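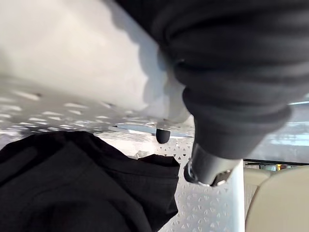
View from the wrist cam, arm reaching down past the white panel. Black cloth on the left.

Wrist cam depth goes silly over perforated metal, any fix?

Posted January 11, 2025 in Home and Shed Builds

Hi all. Shared workshop build, second hand arm in a ribbed sleeve, small colour + depth camera down at the wrist. Job is picking up cloth off a white perforated panel (triangular holes, staggered) and putting it in a tub. Arm gets there fine. Problem is the height reading. Over the solid edge strip it's rock steady. Over the holes it jumps, sometimes reads the panel, sometimes whatever is under it, and the gripper stops short or pushes down too hard. Black cloth isn't great either, lots of blanks in the depth. Running Clemen 5 for the control side, camera mount is the printed Ister one. Tried turning the lights down, made it worse. Don't really want to swap the panel, it's bolted in. Any ideas before I start spending money?

purnelden_shed

Two seperate problems I reckon. Holes first. Don't use a single pixel for height, take a patch a good bit wider than the hole spacing and fit a plane to it. Throw out anything well below the plane, that's your see-through. Or sillier but works: sheet of matte grey card under the panel, right up against it. Then the wrong readings are only wrong by the thickness of the metal.

Black cloth, turn exposure up on the depth side only, leave colour alone. Mask the cloth in colour (black on white, should be easy), then fill the blanks from the edges where you do get depth. Mine averages 10 frames with the arm stopped. Slow but who cares in a shed.

Also check your sleeve isn't poking into view when the wrist bends. Mine did all September and I blamed the camera the whole time.

greasy_mitt

had this on a Verhoeven arm from 2017. gave up on depth and just went down slow till the motor current rises. set the limit low and keep your hand on the stop button

tramline358

Card is in, colour is better already, thanks. Will do the plane fit tomorow. Sleeve was in shot at full bend too, so masking that corner. Current limit as a backup sounds sensible, does Clemen let you set it per joint or only for the whole arm?

purnelden_shed

Per joint, under motion limits. Save before you restart it or it forgets.

greasy_mitt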